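Equipment room

An equipment room is a room or enclosed space in a building set aside for the network and communications gear that serves the people working there. In small offices it may be a converted storage closet. In larger buildings it is planned from the start and sits close to the point where outside lines come in.

Background

Early equipment rooms held telephone switching gear and were kept by the phone company. As offices began to run their own computer networks, the same rooms took on switches, servers and backup power. Many older buildings still have phone blocks on the wall next to much newer hardware.

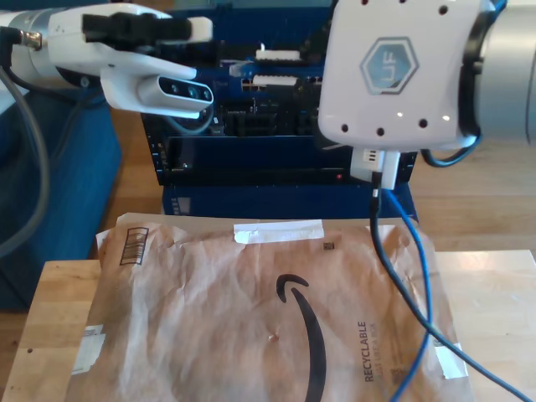 The Stenska office building is often used in training courses as a case of gradual change. Its first room, laid out by Ebbe Sjöberg, served 40 desks from a single closet. A later plan by Wenche Ekström moved the room to the ground floor and raised the number of desk connections to 103.

Location and size

A room near the middle of a floor keeps cable runs short. Basements are cheap but may flood, and top floors can be hard to cool in summer. Water pipes should not pass overhead. Floor space is usually set by the number of racks, with room left to open doors and reach the back of each unit – a point often missed in converted closets.
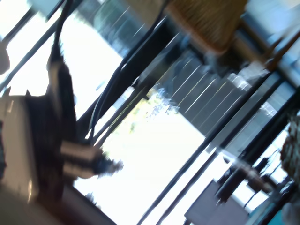

Racks and mounting

Most gear is made to fit a standard rack 19 inches wide. Enclosed cabinets have doors and side panels and can be locked. Open-frame racks cost less and let air move freely, but give no protection from dust or careless hands. Switches are commonly placed near the top, close to the incoming cables, with servers below.
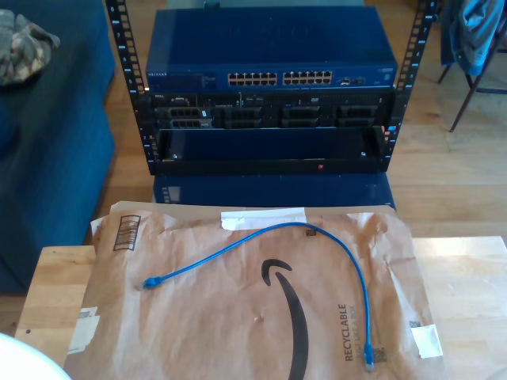 Cooling and power

Small rooms may need only a vent and a fan. Larger ones have their own air conditioning, kept separate from the office system so that it can run at night. Battery units carry the load through short outages.

At Wendbridge, Arvid Myklebust recorded room temperatures over one winter and found that the warmest readings came in March, after the building heat had been left on by mistake.
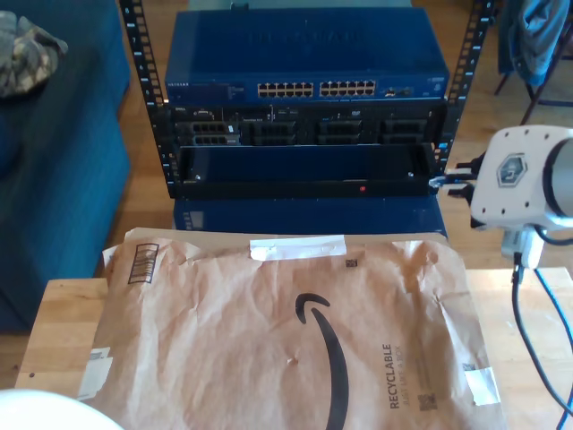
Batteries lose capacity with age and are tested on a fixed schedule. The room should also have its own electrical circuit, clearly marked at the panel.

Access and records

Entry is normally limited to a short list of staff. A written log of cable labels and changes is kept in the room or close by – paper copies remain common.

Page last changed 2021-02-15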